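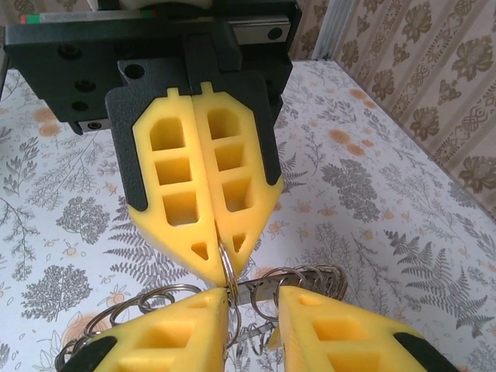

Last updated: March 2023

ok thread time. the binder spines. the table. I have gone down a hole and you're all coming with me

So Mum's recipes. Loose sheets, index cards, backs of power bills. nearly 257 of them in a shoebox that has given up being a shoebox. Cousin's 8 copies of the book due before the family do in Brisbane

Metal spine with the coiled rings. Picked that over glue, over staples, over plastic comb. Plastic comb goes brittle near a stove, ask me how I know

Pulled apart an old Pedel diary to see how theirs goes together. Rings loop round and round, flat grey strip through the middle. Dead simple looking. Took me all arvo to get one back on paper

Tablecloth stays on the table btw. Patterned one. Yes I know you lose every little offcut in the pattern. The bare table scratches and I'm not having that conversation with Bindu again

Things I have learnt so far — 

Punch the covers seperately. Card is thicker than you reckon and the holes wander

Do the back cover last then flip it to the front before you close the rings. Gap hides inside. Narayanan told me this AFTER I'd done three the wrong way

If a ring gets bent don't squeeze it with pliers, you flatten it and then the page catches every single time. Pinch it upright, ease it, leave it alone

Fingers smell like coins. No fix. Lemon helps a bit

Someone asked about paper. Tineck 120 gsm, matte. Glossy looked nice for about one curry. Matte you can write on, and my aunties WILL write on it, corrections mostly

Also asked: how much. $55 for spines and card, that's the lot. Printing was at work (hi Damir, pretend you didn't read that)

Colour pages only for the sweets chapter. Everything else black and white. The fish curry does not need to be in colour, it's brown, it tastes amazing

Update: four done. One has page 31 in upside down — keeping that one for me

Update 2: Asabe wants one now too, so nine?? ordering more spines tonight

Anyone got a good way to stop the cover corners going furry? Corner punch or just live with it. replies open, I'm off to make tea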